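Clirkville activity room – progress report to the Dolwood fund
December 2018

Quick one this time, the full accounts follow in January. Most of what we promised in the autumn is in place, a couple of things are not.

Where the money went

Of the 900 awarded, the larger part has gone on the push-button boxes, the table covering and delivery. Wooden blocks came out of our own stock so no charge there. 32 still unspent, we would like to keep it back for spare button caps if thats ok with you.

The button table

Up and in use. Table is the metal one with the slatted top, we kept it – heavy, doesn't shift when leaned on. Small pieces were catching in the slats though, so the green marbled mat now goes over the part people work on. Wipes down fine. Glare off it is a bit much under the ceiling lights, will try moving the table before buying anything else.

Three boxes in a row on the mat: flat green button, flat red one, then the yellow box with the big green mushroom button. The mushroom is the favorite by a long way. Easy to find by feel, takes a push from any angle. The flat green is small and gets missed, so next order we would ask Mensah for the bigger type. Blocks stay along the left side of the mat, loose, for the sorting and stacking tasks.

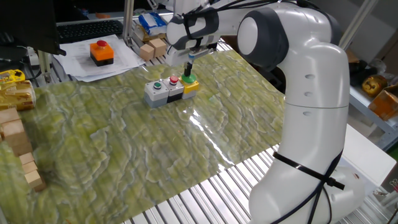

Still to do

Boxes are not fixed down yet. They slide when pushed hard from the side. Honow sent 2 kinds of grip pad to try, neither tested so far – sorry, it has been a busy month.

Labels for the boxes. Drafted, not printed. Large print, one word each.

Second table. On hold untill the storage cupboard is cleared, theres no floor space for it at present.

Task cards. The stacking set is done, the button set is half written. Two cards were too wordy and are being redone with shorter steps.

What we need from you

An OK on the 32, and a yes or no on swapping the flat green button for a larger one within the existing budget. Prices from Mensah attached separately. If yes we can order in January and have it on the table for the start of the new term.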